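Three rules I'd like someone to defend

2024-03-21

Filed under: automation, grumbling

I have now read the Sallum good practice guide for household robot testing twice, once on the train and once with a pencil. The second reading took longer and left me crosser. It is a decent document in places. It is also the kind of document that gets quoted in tenders by people who have not opened it, so I think it deserves a harder look than it has had.

Some background for anyone who doesn't follow this stuff. Sallum put the guide out as a voluntary code for teams who build and test kitchen robots in simulation before they go near a real worktop. Rorent signed up early, Faritz followed, and by last May you could hardly find a product page in this corner of the trade without the words "tested to Sallum" on it. Alvarado held off, which I took as a good sign until they signed as well.

So what does "tested to Sallum" mean? Mostly it means you ran each task 100 times in a simulated kitchen and wrote down how many went through. That's the heart of it. There are pages on how to name your log files.

My first complaint is with the run count. A hundred sounds like a lot. But the guide lets you choose how much changes between one run and the next, and sets no minimum. You can shift the bowl by a finger's width each time and call it variation. If the door always starts open, and always at the same angle, then you have learned plenty about one angle. I asked on the Sallum mailing list whether a team could pass with the same kitchen layout every time and got the answer yes, provided the layout is "declared". Declared where? In an annex. Has anyone seen a sales brochure that prints the annex?

Second, doors. I keep banging on about doors. Section 3 treats a hinged appliance door as part of the furniture, something to steer round, when anyone who has cooked in a small kitchen knows it is the thing you crack your elbow on. A microwave at chest height with its door swung right out takes up a great chunk of the space an arm would like to use. The guide asks you to record collisions with "people, pets, and carried objects". A scrape along an oven door needn't be recorded at all if the task finishes. I find that extraordinary. Your landlord would too.

The defence I've been given is that simulated contact is unreliable, so the door scrapes would be noise. Fine. But then the successful grips are noise as well, and those are printed in bold on page one.

Third, the food. Under the guide a meal is a prop. It has a shape and a weight and it stays where it's put. A wooden bowl sitting on a plate is a lovely test of whether you can lift two things together without one sliding off the other, and I'd be glad to see more teams try it. What you cannot get from it is any idea of what happens with gravy. Or steam. Or a plate that's too hot on one side. There is a sentence in the introduction admitting that liquids are "outside present scope", and after that the word never appears again, though the sample certificate at the back says "meal handling" in big letters.

And while I'm on the subject of meals, why does nothing in there say a word about what should be in a microwave in the first place? A wooden bowl is something I'd want a household robot to stop and query before it pressed start. I don't much care if it can reach the button. My mother-in-law's instructions for her own microwave run to a single sheet taped inside a cupboard, and they are stricter than Sallum's on this point. Materials get 2 lines in the guide, both about how shiny a surface should be drawn.

I promised myself I would be fair, so. The part on stopping is good. It says an arm must be able to halt at any stage of a task and hold still for 30 seconds without dropping or drifting, and that the test should include halts at awkward moments, with the arm stretched out or half inside a cupboard. Whoever wrote that had obviously stood next to a machine. The section on keeping failed runs is good too. You may not delete them, and you must say who looked at them. Faritz publish theirs in full, dull as they are, and I've spent a couple of evenings in there quite happily.

What I'd change, if they ever asked:

Set a floor on variation. Different layouts, doors at different angles, doors left half shut by somebody in a hurry.

Count every touch, furniture included, and print the number beside the success rate in type of the same size.

Take "meal handling" off the certificate until somebody has tested a meal. "Dish handling" would do.

Require a check on what's going in before anything gets heated.

None of that is expensive. Rorent told the mailing list that extra layouts would be "a burden on smaller members", which is rich coming from the biggest member. The layouts are files. They can be shared.

I don't think simulation is a con, before anyone writes in. I'd far sooner a machine made its mistakes on a computer than over my hob. My quarrel is with a badge that lets the reader assume the hob has been dealt with. The next draft is due in May and comments are open to anybody, so if you have an opinion on doors, please send it to them as well as to me.
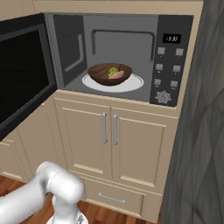

Faritz should get less credit than you give them for publishing failed runs, wrote Alvarado-watcher under the post, since the code lets a team decide when a run has begun. Anything that goes wrong while the arm is moving to its start position never becomes a run at all, so it can't be a failed one. Get that fixed first and I'll sign your bit about doors.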